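Drisel Hanging Rail System

Picture rail for masonry, stone and plasterboard walls

Sold in 2 m lengths. Colours: white, satin silver, charcoal.

Overview

The Drisel rail is a slim aluminium track that fixes to the wall just under the ceiling or cornice. Pictures hang from it on cords or steel cables, and each cable carries one or more hooks that slide up and down and lock with a thumb screw. Once the rail is up, you can move, swap or re-level your pictures without putting another hole in the wall.

It suits homes, offices, waiting rooms, school corridors and small galleries. Renters should get the owner's permission before fitting it, as the rail itself is a permanent fixing.

What's in the box

One rail, 2 m long
Wall clips and screws for plasterboard
Masonry plugs and screws
Two end caps
One rail joiner
Drilling template and printed instructions

Cables and hooks are sold separately so you can order the number you need. See Cables and Hooks further down the page.

Load rating

A rail fitted with every clip in the correct position will carry 30 kg per metre when fixed to solid masonry or timber studs. On plasterboard between studs the limit is 8 kg per metre, and only with the hollow wall anchors listed under Accessories. The plugs supplied in the box aren't suitable for hollow walls and shouldn't be used there.

Weigh the picture with its glass and frame before you order. Bathroom scales are good enough for this. Stand on them holding the picture, then without it, and take one figure from the other. Large mirrors are often a good deal heavier than they look, and anything close to the limit should hang from two cables.

Choosing a position

Most people fit the rail hard up against the ceiling, where it's hardly noticed. If the room has a cornice, fit it directly below. Leave enough space above the rail to get the cable ends in, and check the line with a long spirit level before drilling. Ceilings in older houses are rarely level. If yours drops noticeably from one end to the other, it usually looks better to follow the ceiling and hang the pictures level below it.

Look for pipes and wiring before you drill. Take particular care above light switches and power points, where cables often run straight up the wall. If you're not sure, ask an electrician.

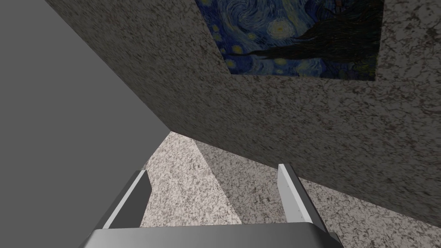

Stone, tile and other hard finishes

Granite, terrazzo, porcelain and similar finishes need a bit more care than brick or render. Use a diamond-tipped bit, run the drill slowly with the hammer action off, and keep the bit cool with a damp sponge. Put masking tape over the mark first to stop the bit wandering. Once you're through the facing you can change to an ordinary masonry bit for the wall behind.

The plug has to sit in the wall behind, past the facing. Thin stone or tile that's been glued on won't hold a load by itself, and a plug that expands inside it can crack it. The Clurden long-reach fixing pack is made for this job and replaces the standard plugs. Check the combined thickness of the facing and adhesive before choosing a length.

Don't use adhesive strips in place of screws on any surface.

Fitting

1. Hold the template against the wall and mark the clip positions. The first and last clips go close to the ends of the rail, with the others evenly spaced between them.
2. Drill the holes and clear out the dust. Push in the plugs.
3. Screw on the clips until they're firm. Don't overtighten.
4. Tip the top edge of the rail over the clips and press along the bottom edge until it clicks.
5. Slide in the joiner if you're adding a second length, then fit the end caps.

The rail can be cut with a fine-toothed hacksaw and a mitre box. File the cut edge smooth. For corners, order the 90 degree corner connector, which comes in inside and outside versions. It's neater than a mitred joint and leaves room for the cable ends to pass.

Cables and hooks

Kotian steel cable: a thin twisted cable that's easy to see up close but doesn't draw the eye from across the room. Best for heavier frames and mirrors.

Kotian clear cord: nearly invisible against a pale wall. For light and medium frames only. It stretches slightly in the first few days, so expect to re-level the picture once. Keep it out of strong direct sun.

Standard hook: slides on either type and locks by hand.

Security hook: locks with a small key, supplied. We recommend these for hallways, schools and anywhere open to the public.

Accessories

Hollow wall anchors
Clurden long-reach fixing pack
Corner connector, inside or outside
Spare end caps and joiners
Tresov picture light arm, which clips to the front of the rail and needs its own plug-in supply

The Tresov arm fits the current rail only. It won't clip onto the older rounded rail, which we no longer stock, although spare clips for that model are still available on request.

Care

Wipe the rail with a dry or slightly damp cloth. Don't use cream cleansers or anything abrasive on the charcoal finish, as it will mark. Check the hook screws whenever you move a picture.

Delivery and returns

Rails are sent in a rigid cardboard tube. Please open it and check for bends before the courier's damage period runs out, which is printed on the label. Uncut rails in their original packaging can be returned within 90 days. We can't take back rails that have been cut or drilled, or cable ordered to a custom length.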